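Notes from the Parish Walk, or How We Lost to Odovcombe Again

The December walk between Istcombe and Odovcombe went ahead in the kind of weather that makes people talk about character. Two of us had maps. The maps were of different years, and they disagreed about the footpath behind the old dairy, so we followed Henrique Bettencourt, who had neither map and walked as if he did.

For those new to the newsletter, the walk is a friendly contest. Each village sets off toward the other at nine in the morning, and whichever group is first to sit down to soup in the other village's hall has won. Odovcombe has won it a lot. They say this is fitness. We say they start from the top of the hill, and we have said so in writing.

The trouble this year began at the Lefèvre gate. It has a new latch, a handsome thing that opens with one finger once you know the trick. We didn't know the trick. We stood in the lane while one person after another had a private word with it, and then the whole Odovcombe party came through from the other side, wished us good morning, and let it swing shut behind them.
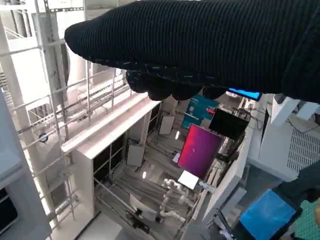

By the time we had climbed the stile farther down (the one with the nettles, which don't seem to take the winter off), it was plain that the soup was theirs. Ecaterina Radu suggested we slow down and enjoy the view. We were in a cloud at the time, but it was kindly meant, and we did slow down.

Their hall was warm when we got there and the leek and potato was very good, I'm sorry to report. Word came over the phone that the Odovcombe lot were already on seconds at ours. They had also found the good biscuits, which I had put on the high shelf behind the paper plates with exactly this in mind.

On the money side, the walk raised 1,130 for the footbridge fund. Of that, 200 came from the raffle, where first prize was a Lerora blanket and second prize was the chutney from last year's raffle. I recognized the lid. Whoever won it may keep it, and I'd ask that it not come back.

Some odds and ends. A left glove, green, was picked up near the dairy and is on the hook by the hall door. The right one is presumably still walking. Would whoever took the large ladle please return it, no questions asked beyond the obvious one. The footbridge itself is still shut, and the long way around is still long.

Next year's route is up for discussion. Henrique would like to swap starting points so that Odovcombe has to go uphill for once. Their reply was polite and ran to a single word. If you have views, leave a note in the box at the hall, and if you know how that latch works, please come and see me well before then.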